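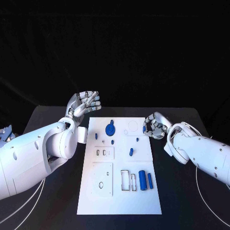 Daller V2 : une visseuse de précision pour l'établi, après cinq mois d'utilisation

Publié le 15 février 2022 par Edivaldo Lins
Catégorie : outillage léger

J'ai acheté la Daller V2 en septembre pour remplacer un jeu de tournevis d'horloger dont les manches commençaient à se fendre. Je démonte surtout des petits appareils : radios portables, réveils, télécommandes, un ordinateur portable de temps en temps. Ce sont des vis courtes, nombreuses, et le poignet fatigue vite. La visseuse sert à cela et à rien d'autre. Pour monter un meuble, il faut regarder ailleurs.

Contenu du coffret

Le corps de la visseuse, un câble de charge USB-C assez court, un tapis aimanté, une rallonge et un boîtier d'embouts. Les embouts sont au format 4 mm, ce qui permet d'en acheter d'autres marques sans adaptateur. On trouve les cruciformes courants, les plats, les Torx, les hexagonaux et un triangulaire pour certains jouets. Le tripoint n'est pas fourni, j'ai dû le prendre à part.

Le coffret se ferme par un aimant. Il tient bien fermé dans un tiroir, moins bien dans un sac : le mien s'est ouvert deux fois dans le coffre de la voiture. J'ai fini par mettre un élastique.

Prise en main

L'appareil se tient comme un gros stylo. Le corps est en aluminium, avec une bague moletée à l'avant qui permet de finir le serrage à la main. Deux boutons, un par sens de rotation. Ils sont placés l'un derrière l'autre et, les premiers jours, je me suis trompé souvent. Un petit relief sur l'un des deux aurait suffi. J'ai collé un point de vernis sur le bouton de dévissage et le problème est réglé.

Les voyants autour du nez éclairent correctement la tête de vis. Ils s'allument avec le moteur et s'éteignent peu après, sans qu'on puisse les garder allumés pour chercher une vis tombée au fond d'un boîtier. Je me sers d'une lampe frontale dans ce cas.

Couple et vitesse

Trois niveaux de couple, choisis par un appui simultané sur les deux boutons. Le premier est très doux, bon pour les vis dans le plastique. Le deuxième me sert presque tout le temps. Le troisième décolle la plupart des vis freinées, mais pas toutes : sur un vieux radiocassette, j'ai dû amorcer à la main, moteur arrêté, puis laisser la visseuse terminer. C'est prévu par la notice et le mécanisme bloque bien l'axe.

La vitesse ne se règle pas. La notice annonce 300 tours par minute à vide et je n'ai pas de quoi le vérifier. Pour remonter un capot avec une vingtaine de vis identiques, c'est confortable. Pour engager une vis dans un filetage fatigué, c'est trop rapide, et je préfère commencer à la main puis donner de petites impulsions.

Autonomie

Je la recharge toutes les trois semaines, parfois un peu plus tôt quand j'ai un ordinateur à ouvrir. Le voyant passe au rouge assez tard et la machine s'arrête presque aussitôt après. On peut heureusement continuer à l'utiliser comme un tournevis ordinaire pendant la charge, câble branché, même si le câble gêne un peu puisqu'il part de l'arrière.

La batterie n'est pas remplaçable sans forcer le corps. C'est mon principal reproche pour un outil qui sert à réparer les autres.

Comparaison avec la Hisinley

Simone Peixoto m'a prêté sa Hisinley pendant une quinzaine de jours. Elle est plus légère, un peu plus bruyante, et son mandrin a du jeu : l'embout bouge quand on appuie de biais. En revanche, son boîtier d'embouts est mieux rangé, avec des repères gravés qu'on lit sans lunettes. Ceux de la Daller sont imprimés en gris clair sur gris foncé et plusieurs s'effacent déjà.

Pour un usage occasionnel, la Hisinley suffit. Si vous démontez quelque chose chaque semaine, le mandrin de la Daller justifie l'écart de prix à lui seul.

Usure constatée

L'embout PH0, celui que j'utilise le plus, commence à s'arrondir. Les autres sont en bon état. L'aluminium marque facilement près du nez. Le tapis aimanté a perdu de sa force dans un angle, sans doute parce que je l'ai roulé pour le transporter – la notice le déconseille, je l'ai lue après.

J'ai aussi fait tomber la visseuse une fois sur du carrelage. Une bosse à l'arrière, aucun effet sur la rotation.

Service après-vente

J'ai écrit à Daller pour savoir si l'on pouvait acheter le boîtier d'embouts seul. Réponse au bout de 9 jours : oui, sous la référence 1109, mais elle était en rupture. Elle l'est toujours au moment où j'écris.

Points positifs
Mandrin sans jeu
Finition à la main possible
Embouts au format courant
Bonne lumière sur la tête de vis

Points négatifs
Batterie non remplaçable
Boutons difficiles à distinguer
Marquage des embouts peu lisible
Câble trop court

Je garde la mienne et je rachèterai des embouts PH0 d'une meilleure qualité. Le prochain essai portera sur l'étau de table Pangilinan, que j'ai reçu la semaine dernière.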